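4. 木の棒という道具：共同作業場における「混ぜる・測る・支える」

4.1 名前のない棒

本章で取り上げるのは、作業場に必ずと言ってよいほど転がっている、名前のない木の棒である。塗料をかき混ぜる、溝の深さを測る、接着中の部材を突っ張る、隙間の接着剤をかき出す。用途は驚くほど多いのに、備品台帳にはほとんど現れない。われわれがフジモト工房とシュテルナットデン共同作業場で台帳を閲覧したとき、記載のある手道具は合わせて4000点に達していたが、そのなかに「棒」を独立した品目として立てた例はひとつもなかった。この空白に気づいたときの興奮が、本研究の出発点である。

先行する道具研究は、鉋や鑿のように刃をもち、銘をもち、手入れの作法をもつ道具を中心に進められてきた。これはもちろん豊かな成果を生んだ。しかし利用者の手元を追っていくと、刃物に触れている時間の前後に、端材から切り出した棒を握る時間が細かく挟まっている。聞き取りでも、棒の話になると急に口がなめらかになる人が多かった。「あれはもう三年使っている」「先を斜めに落としておくと缶の隅まで届く」といった具合で、話し手はみな実に楽しそうなのである！

4.2 分類の試み

収集した棒は200本である。長さや断面の寸法による分類は早々に行き詰まった。同じ寸法の棒が、ある机では攪拌に、隣の机では当て木に使われていたからだ。そこで本稿では、棒の来歴に注目し、端材型、転用型、既製型の三つに分けた。端材型は鋸で落とした残りをそのまま使うもの、転用型は梱包材や園芸支柱などを切り詰めたもの、既製型は攪拌用として売られているものを指す。

なかでも面白いのは端材型である。製材時の木取りの都合で木目が斜めに走り、道具としては弱いはずのものが、しばしば長く手元に残されている。ブラルト地区の作業場では、先端だけが塗料で幾重にも染まった棒が、色見本の代わりに壁に立ててあった。棒の表面に重なった塗膜は、その作業場で何が塗られてきたかを示す地層のようなもので、断面を削って観察すると、台帳には残らない仕事の順序まで読み取れる場合がある。塗膜の分析については5章で改めて述べる。

転用型は季節による増減が大きい。五月には園芸支柱由来のものが目立って増え、利用者のあいだで融通される。既製型は最も均質だが、同時に最も早く捨てられる。値段の安さだけでは説明しにくく、自分で切ったかどうかという関わりの濃さが効いていると筆者は考えている。

4.3 木目と持ち手

棒の寿命を左右する要因として、聞き取りで繰り返し挙がったのは木目の見え方であった。淡い色の材は木目を目で追いやすく、割れの向きを予想できるので安心だという。図3に、木目の見て取れる淡色の棒の例を掲げる。

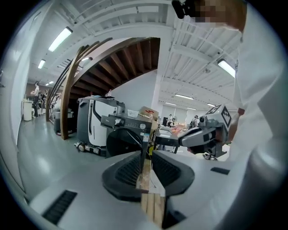

図3　淡色の木製の棒。表面に木目が見える。

もっとも、木目が見えることと実際に割れにくいことは別の問題である。フランモント作業場で予備的に曲げ試験を行ったところ、利用者が「良い目だ」と評した棒と、そうでない棒とのあいだに、はっきりした強度の差は認められなかった。それでも前者は丁寧に扱われ、濡れたまま放置されることが少ない。見た目への信頼が扱い方を変え、扱い方が寿命を延ばすという経路があるとすれば、これはたいへん魅力的な仮説である。

持ち手の側にも手がかりは多い。角を軽く落としたもの、布を巻いたもの、印を刻んだものがあり、加工はいずれも数分で済む程度のものだが、加工のある棒は持ち主の机に戻ってくる率が高かった。次節では、この「戻ってくる棒」を対象に、共有と私有の境目がどのように引かれているかを検討する。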